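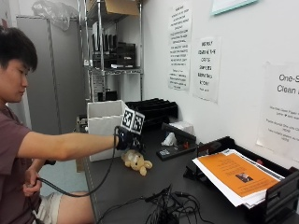 Chapter 2
Feeding People on the Move

The food service business on ships, trains and aircraft is older than most students expect. Long before airlines sold meals, shipping companies employed cooks, bakers and stewards who worked from stores loaded in port. Many of their working rules survive in catering contracts today.

In this chapter, a galley is any kitchen that travels with the people it feeds. A galley differs from a restaurant kitchen in its supply. The cook on land who runs short of onions can send out for more. The cook at sea has whatever came aboard, and the menu has to follow the stores.

We will use one ship throughout. The Stilside is a small coastal passenger vessel with 107 berths and a galley crew of 20. Her head cook, Jayanthi Ramasamy, plans menus in two parts. Fresh greens, soft fruit and fish are used first. Root vegetables, cabbage, rice and dried beans carry the later days of the voyage. Bread is baked on board each night and is ready by 5 a.m.
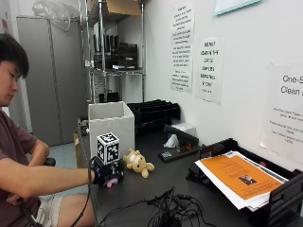 A marker block on a black glove, with an open white box behind it on the bench.

Storage comes before cooking in the order of study, and it takes up the first half of the chapter. You will learn to read a stores list, to work out the weight of food needed per passenger per day, and to set a reserve – the food held back in case the ship is late. The second half deals with service: sittings, trays, and keeping food hot between the galley and the table.
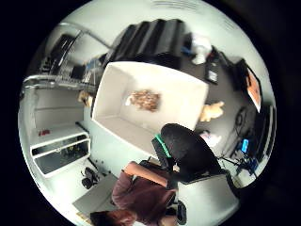

Open white box seen from above, with a small tan soft toy at its right.

Terms to know before you begin: stores list, reserve, sitting, holding temperature, dry stores, cold stores.

2.1 The Stores List

A stores list is written backward. Start with the last meal of the voyage and work toward the first.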